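Tartan panels for a laundry folding nook – too much?
Home & Workshop > Small spaces

gillow_end
I've been lining a folding corner with printed perforated panels in a red, white and black tartan. The framing is aluminium profile, with a rail across the back to hang things from. Panels and profile came from Skornley and the lot was 1,370 with delivery, more than I'd planned. I wanted somewhere to fold coats and jackets that wasn't the bed.

The hook bar is on the rail now, over towards the right-hand corner. Eight hooks.

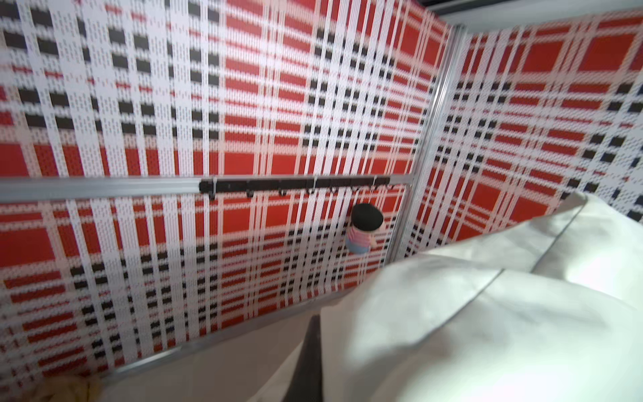

My question is whether to put a second bar on the left or leave that side for baskets. The rail will take either. I'm leaning towards baskets because most of what I put down while folding is small stuff – socks, belts, the odd glove.

pegandpin
Baskets. Hooks fill up with things you meant to put away on Monday.

texier69
Disagree. Baskets end up as a heap and you still have to sort it. A second row of hooks is cheaper as well, I paid 13 for mine.

The tartan would put me off more than the storage. Try folding anything patterned against that and you can't see the edges.

gillow_end
The walls are tartan, the surface isn't. It's a plain light beige and most things show up on it well enough. It does mark, though.

hirari_flat
Has anyone got a good way of folding a zip-front jacket? Mine always spring open again.

pegandpin
Zip it up first, lay it flat with the neck away from you, sleeves in, then bring the hem up. If it's a thick one fold it in thirds.

texier69
I leave the zip open and fold one side over the other. Doing it up puts a ridge down the middle.

pegandpin
Only if you fold along it.

gillow_end
Went with a basket in the end, a long white wire one on the side rail, split into three. The bear and the doll are staying whatever anyone says.

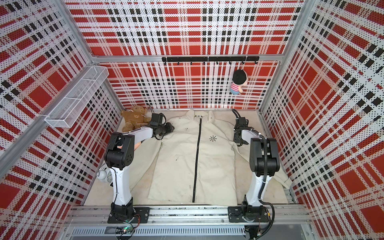 Cream jacket laid out, basket on the left, bear in the back corner

hirari_flat
I like the bear's hood. Does the basket sag when it's full?

gillow_end
Haven't loaded it properly yet. Will report back.

texier69
Still say hooks.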